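Simulator or a second arm first? Small budget

Posted by kestrel_lane, 21 January 2025

We have one arm and gripper on order from Hovmont for a home tidying project. There is money left for either a second arm or a better workstation for simulation, and I have to send in the plan before June. So far all our work is in rendered rooms, with the gripper view as the main camera. 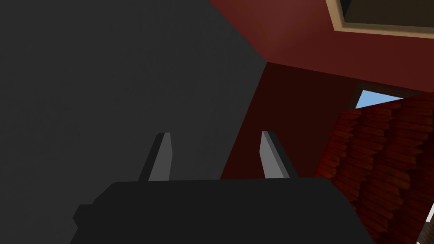
The current PC is slow once the room gets detailed. I would like to know what other people bought first – and whether they regretted it.

Branwen Sayce

Buy the workstation. We did it the other way and the second arm sat in its crate for 7 months. Most of your planning can be done before any hardware shows up, wrist views included.

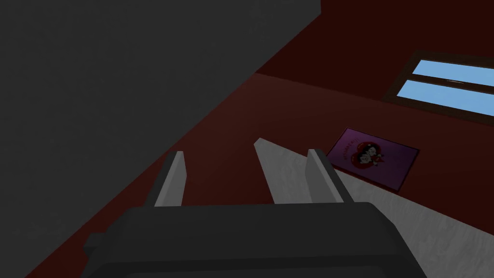 Put some of the money aside for spare fingers and cables. We set aside 5 percent and it was too low. Ask Hovmont for the lead time in writing.

dpark_shop

second arm. you can rent computer time

oldmill

Depends on the task. If you need two hands, model both arms now and check reach before you order. 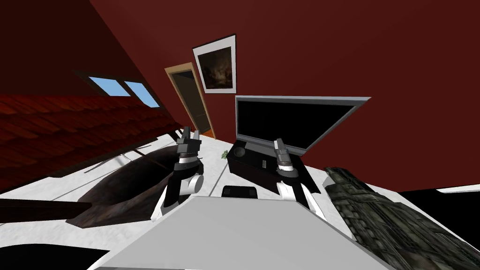 Two-arm setup in the simulated attic room, grippers pointing toward the doorway and TV.

Cosel sells a used base that takes 2 arms. Get a quote for the mount too, it's listed separately.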